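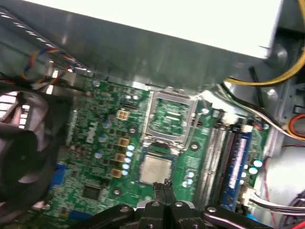 Socket approach: moving pose estimation to the wrist view

Posted 10 March 2018

The planner in Kirkora used to take one socket pose from the overhead view and run the whole CPU placement open loop. Any calibration error went straight into the last few millimeters. I spent most of February moving the estimate to the wrist camera.

The detector fits a quadrilateral to the socket and a second one to the heat spreader. Both go into a filter running at 30 Hz, and the controller servos on the relative pose. Absolute board position no longer matters much, and the case can sit at an angle.

The fingers hide part of the board once a processor is held, so the fit has to work with missing edges. I mask the gripper using its CAD model and require 3 visible socket edges before an update is accepted. 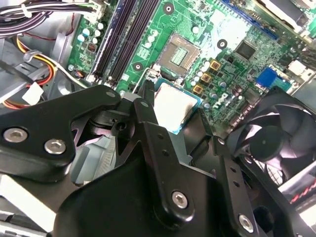
Open problems

Glare on the heat spreader still breaks the corner fit. The replay tool, Duneck, takes 700 ms to load a log. Lever detection is not merged.

Print this post | E-mail this post

Recent posts
Gilchrist: a smaller message bus
Time sync across 16 nodes
Notes on the Harari planner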